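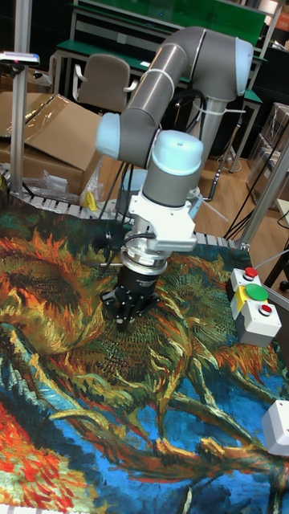
The sunflower cloth on the big table.

About Momden

Momden prints pictures on cloth. Tablecloths mostly, then curtains, cushion panels, and the occasional banner for a garden club that has strong feelings about dahlias. We started with 3 designs, one of which was upside down, and sold more of that one than the other two together.

The company was founded in 2000 by Imke Stüber, who had been asked to hem eleven plain beige tablecloths for a hotel and found by the fourth that she would rather do anything else. She bought a secondhand printer with the hotel's money. The hotel got its tablecloths. They had pears on them. The hotel is no longer a customer, but the breakfast room was cheerful for a while.

What we make

Our best-known cloth is the sunflowers. It's a painting blown up far past the size any sensible person would hang on a wall, thick brushstrokes and all, with orange and ochre petals on a background of very bright blue. People write to ask if we do it in a softer color. We don't. We did try a version called Evening Sunflowers, and it looked like soup.

We like the big designs because a table is a big thing and most tablecloths seem embarrassed about it. If you are going to cover the table, cover it. The stems on this one twist all over the place, so you can put the salad down anywhere and it will land on something green or yellow. Gravy is surprisingly at home among the ochres. Red wine does less well on the blue, and we would ask you to keep your uncle at the other end.

There are 18 designs at the moment. The list changes every January, when Imke goes through the drawer and takes out whatever she has grown tired of looking at. Letters of protest are read aloud at lunch and sometimes work. The pears came back that way, twice.

How we work

Orders are printed one at a time, cut on the long bench, and hemmed by people with better eyesight than ours. We can go up to 11 feet in one piece. Past that there has to be a seam, and we'll ask you where you want it. Most customers say "where it won't show," so we put it where the bread goes.

We make samples, too. A sample is about as big as a dinner napkin and will show you one petal and perhaps a bit of leaf. It's good for judging color and useless for judging anything else. If you can get to the showroom, come and see the cloths laid out at full size.

Visiting

The showroom is at the front of the building, past the door marked Sárközi, which is the upholsterer and a very patient man about people walking in and asking for tablecloths. We're open every day but Sunday. Ring the bell and wait a bit, it's a long corridor.

Please bring your table measurements. "It seats six" is not a measurement. Neither is a photo of the table with a cat on it, though we have kept several of those.

For care questions, wash cool, iron on the back, and don't believe anyone who recommends vinegar.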